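Looking after a dark worktop

Dark worktops look smart on the day they go in and then show every crumb, smear and water mark for the rest of their lives. Ours is in its third year now and I have settled into a routine that keeps it decent without much work.

Daily wipe

Clear the crumbs first with a dry cloth or your hand. Wetting them turns them to paste, and you will be chasing it into the corners. Then go over the top with a well-wrung cloth and a drop of washing-up liquid in warm water. Use very little. Most of the streaks people complain about are dried soap.

Go over it again with plain water and dry it with an old tea towel. The drying is the part that matters on a dark surface, especially if your water is hard. Betedcombe water is very hard – the kettle needs descaling every month.

Rings and sticky spots

Cold cans and glasses leave a ring of water underneath, and if it is left to dry you get a chalky circle. Wipe it while it is wet. For old rings, lay a cloth dampened with warm water over the mark for 3 minutes, then rub gently. Dried squash or fizzy drink will come up the same way.

Do not use vinegar on marble or limestone, as it eats into the surface. On laminate it is usually fine if well diluted and rinsed off, but check the maker's leaflet.

Sponges

Use the soft side only. The green scouring side will leave fine scratches which you will not notice until the sun comes in low. Rinse the sponge after use, squeeze it hard and stand it on its edge so the air gets round it. I change mine every 2 weeks.

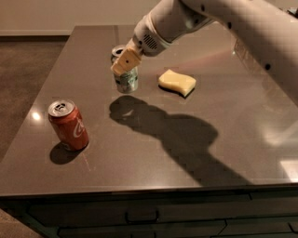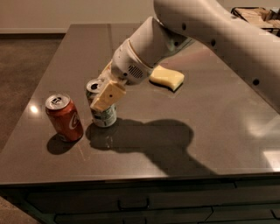 Heat and knives

Always put a trivet under hot pans. Even surfaces sold as heatproof can mark along a join, and oiled wood will scorch in no time. Chop on a board, and put a damp cloth under it if it slides.

Wooden tops want a thin coat of oil when water stops beading on them. I do ours each December and once more in early summer. Leave it overnight before putting anything back, and dry the oily rags flat outdoors before they go in the bin – left in a heap they can catch fire.

Nkrumah Darko
March 25, 2019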